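Commission Questions, Answered (Mostly)
Prudaneo Sales Operations Help Pages

These are the questions that land in our inbox in the week after commission statements go out. If yours isn't covered, write to the commissions desk and expect a reply by Friday.

When do I get paid on a deal?

When the customer pays us. A signed contract is a lovely thing and we are all happy for you, but it doesn't trigger commission. Once the invoice clears, the amount shows up on your next monthly statement and in the paycheck after that.

My statement says "pending." Pending what?

Usually a missing purchase order number. Open the deal in Ondach, scroll to the billing tab and look for the empty field with the red border. Fill it in and the status changes overnight. If the field is already full and the deal is still pending, that one is on us.

Why is the split on my Awad renewal different from last year's?

The Awad account moved from the field team to shared coverage in April. Shared accounts pay the account manager and the closing rep in equal parts unless both of you agreed to something else in writing before the contract was signed. A thumbs-up in a chat thread counts as writing. A meaningful look across the conference table does not.

What is the floor for a commissionable deal?

Deals under $700 don't earn commission on their own. They do count toward quota, and they can be bundled with a larger order from the same customer if both close in the same quarter. Please don't bundle two customers because they share a parking lot. It has been tried.

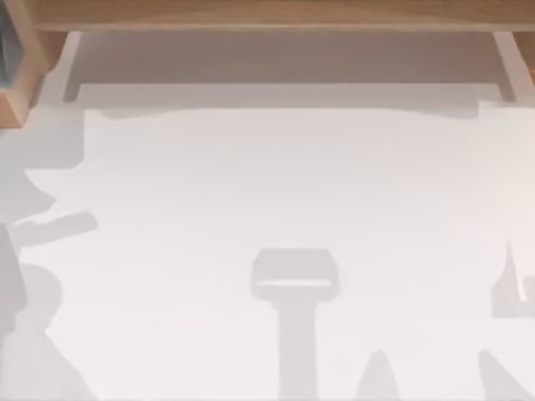 Doesn't the floor just teach people to ignore small customers, one rep wrote in after the last update, when half of the big accounts started out as a tiny order somebody bothered to answer? I spent a whole afternoon on a $118 order and got a nice note and a quota tick.

Fair point, and we've changed one thing as a result. If a customer's first order falls under the floor and they place a second one above it within two quarters, the rep who opened the account now gets paid on both. You have to be named as the opener in Ondach, so check that before you move on to something shinier.

Can I earn commission on a discounted deal?

Yes, on the discounted price. We know you did the same amount of work. If you needed approval for the discount, attach it to the deal, because we will come looking for it and we are less charming when we have to ask twice.

What happens if the customer cancels?

If they cancel inside the refund window, the commission comes back out of your next statement. The most anyone can have taken back in a single month is $865, and the rest rolls forward. Cancellations after the window closes don't affect you.

Is the Flidotness bonus still running?

It is, for new customers only. Upgrades from the older plan go through at the regular rate, however enthusiastically you describe them as new.

How do I dispute a statement?

Use the dispute button at the bottom of the statement page. Include the deal number and the amount you expected. "This seems low" is a feeling we respect, but we can't look it up. You have two months from the statement date, and the dispute stays open until you get a written answer.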